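Chapter 3
Containers and Capacity

Every household keeps things in containers, and most of us choose them without doing any arithmetic. A shop cannot work that way. When the Le Goff store in Drovthorpe ordered its stock in September, the manager, Corentin Maillard, had to know how much each item held, how much shelf space it took up, and what it cost to ship.

This chapter covers volume, capacity and the units used for each. Volume is the space an object takes up. Capacity is the amount it can hold – usually given in quarts, gallons or liters. You will need the area formulas from the last chapter.

3.1 Everyday Containers

A bucket is often wider at the top than at the base, so the formula for a cylinder gives only an estimate of its capacity. Section 3.4 gives a better method. 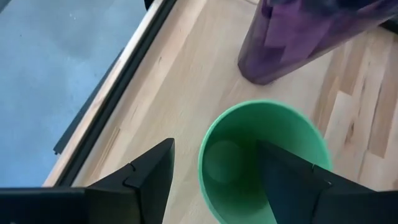
3.2 Units of Capacity

One liter is 1,000 milliliters. A tank holding 2,000 milliliters therefore holds 2 liters.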